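3.2 Storage of the samples and loss of the top notes

The two perfumes in this part of the study, Daris and Biltow, were both kept in clear glass vials with a plastic cap. We filled each vial to the same line and stored one half of the set in a dark cupboard and the other half on an open shelf near the window. The storage began in December and ended on 13th January, when all the vials were opened again and smelled by the same panel of 5 persons.

The panel did not know which vial came from which place. Each person put one drop on a paper strip, waited 60 seconds and then wrote down the first three words that came to mind. This method follows the older practice of the Bastos school, where it has been in use since 1972, and we changed it only in the waiting time.
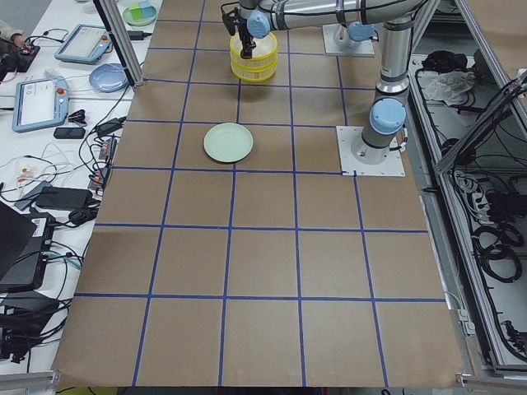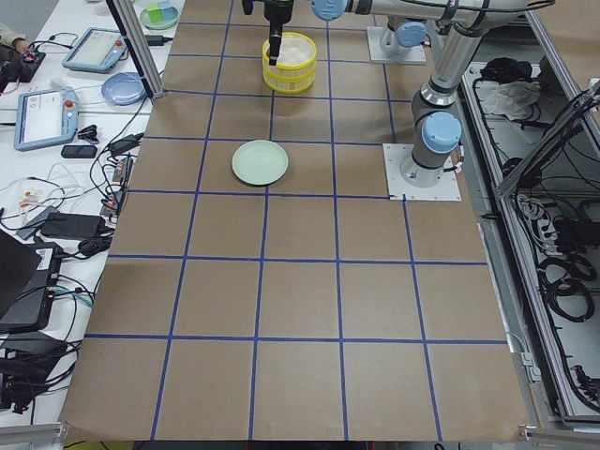 Figure 2. Round plate on the taped paper grid, with yellow basketware farther back.

For Daris, the citrus words became less common after storage on the shelf, and words such as "flat" or "waxy" took their place. The colour of the liquid was also a little darker. For Biltow we found almost no change - the panel used the same woody words for both groups of vials. One member, Bakari Muriithi, noted a weak metal smell in 2 of the shelf vials, but the others did not confirm it.

We think that the difference comes mainly from the high share of lemon and bergamot oil in Daris. Light and warm air can both harm these oils, and our shelf had both, so we are not able to separate the two effects. A test in the Brarken cabinet, where light and heat are set apart from each other, is described in section 3.3.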